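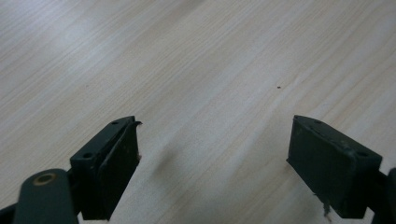 Srithong market case: what happened in court, and what didn't
Posts by Lamai Khunthong

1/ Police in Srithong have filed charges against a former district council member and two of his relatives over the night the market office was broken into. The case was registered May 8, 2024. I was at the courthouse for the first hearing and will put down what I have.

2/ The charges are breaking and entering, threatening public workers, and damage to town property. The former council member is also charged with blocking a public road. All three say they are not guilty.

3/ Also listed in the police report: 30 unidentified people. That line is the part people here are upset about. It means police can add names later without filing a new case.

4/ Background for those outside the district. The council voted to move the vegetable stalls from the old market to a lot behind the Citden bus depot. Stall holders said they got no written notice. The council says notices were posted on the office door.

5/ A crowd gathered outside the office the evening before the move. Police put it at 200. Stall holders I spoke to gave different figures and I won't pick one.

6/ At some point the side door was forced and a filing cabinet was pulled out into the street. The police report says the former council member gave the order. His lawyer says he was at the front gate the whole time, asking people to go home.

7/ The lawyer is Kittipong Kaewmanee. He asked for bail for all three. The judge granted it for the two relatives and put off a decision on the main accused. No reason was read out in court.
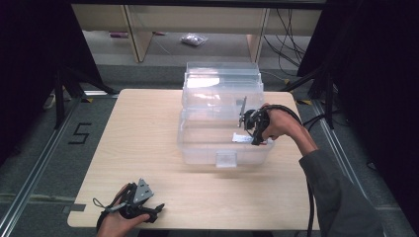 Clear plastic bin on a table, with a white piece of paper or card inside.

8/ Kaewmanee also asked for the footage from the camera over the office gate. The prosecutor said it had been sent for review. The judge told him to say by the next hearing who has it and in what form.

9/ Then the missing files. The office says the stall permits were in the cabinet and some have not come back. Without a permit on record, a stall holder can't claim a space at the new lot. I asked whether copies exist. The clerk told me to write in, so I have.

10/ Someone asked about Flollunano. That is the company with the contract to clear the old market site. It is not named in the charges. I called its office and left a message. No answer so far.

11/ The police station at Zindik took the first complaint, then passed the case to the district crime unit. An officer there confirmed the transfer but would not talk about arrests.

12/ A correction to something going around: no one was taken to the hospital that night, according to both the police report and the defense. The photo of an ambulance being shared is from a different street and I don't know when it was taken.

13/ The move itself is on hold. Stalls at the old market were open this morning when I walked through - fewer than usual on the fish side, the rest much the same. The council has not set a new date.

14/ Next hearing is in June. The court list doesn't have the day yet. If you were at the office that night and want to talk, my messages are open. I don't use names without permission.

15/ Adding one thing after a reply from the clerk: requests for permit copies have to be made in person by the permit holder, with ID. The window closes for lunch.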